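Dye notebook, February, kettle on at 7.40am

Madder again. Third go at the Lorkance wool and I'm still not getting the brick red Xinyi Fu had on her sample card.

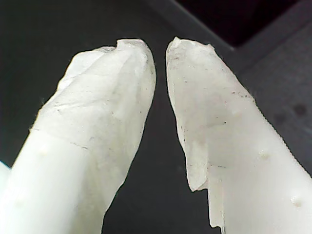
Started the bath last night with 404 g of root, chopped a good deal finer than last time, and left it soaking with the lid on. Smelled like a wet hedge by morning (I rather like it). Brought it up slowly, and I do mean slowly — Pylyp came in twice to ask if the hob was broken. Skeins were mordanted in alum on the usual recipe, 2,564 g dry weight for the whole lot, split over the two big pans.

First pan: a nice warm orange, a bit carroty at the ends. Second pan: duller, nearly brown on one skein. I think I let that one creep too hot while I was on the phone to Busatport about the late delivery. They say up to 407 skeins are coming in the next lot, and where I'm meant to put them is anyone's guess!

Zeyu reckons it's our water and wants a pinch of chalk in the next bath. Fine, will try, but on the Ela offcuts first, the good stuff is too dear to muck about with.

To do: rinse pan two again, label everything BEFORE it goes on the rack, ask Zixuan Li where the small scales have gone. Exhaust bath is in the blue bucket, please don't tip it — I want it for the peach.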